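December, build log, evening

Bench time again for the Prodton challenge. The task list from Femside has not changed: open tower on its side, arm works from above, memory and processor area, no human hands inside the case during a run. We get 300 seconds per attempt. Our planner still spends 19 of them before the first move.

Approach heights
Ran the Perley path planner with the speed limit at 400 mm/s in free space, then dropped it for anything below the case rim. The rim and the drive cage are the two things the wrist can hit, and the planner only knows about the rim. I added the cage as a plain box. It costs some reach on that side - acceptable for now.
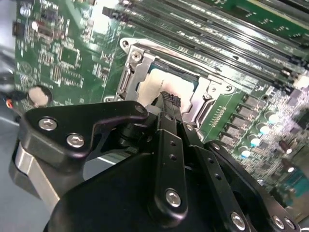
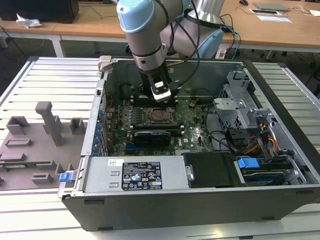 Green board, socket with its metal retention frame, black gripper working in close.

Wrist camera
Glare is the main problem. The metal around the socket washes out under the bench light and the edge detector returns a different corner on each pass. Lowered the exposure and the memory slots went too dark to segment. Two exposures per pose might fix it but doubles the capture time. Ofori's handout suggests a diffuser sheet over the lamp, which I will try before touching the code.

Grip force
Still at the default. The force log fills at 1,000 samples a second and the plotting script chokes on anything longer than a short run. Downsample first, then look at the contact spike.

To do
Re-measure the tool offset after the finger screws are tightened.
Model the power cables as a keep-out zone.
Send Femside the revised run sheet - they want it before the term break.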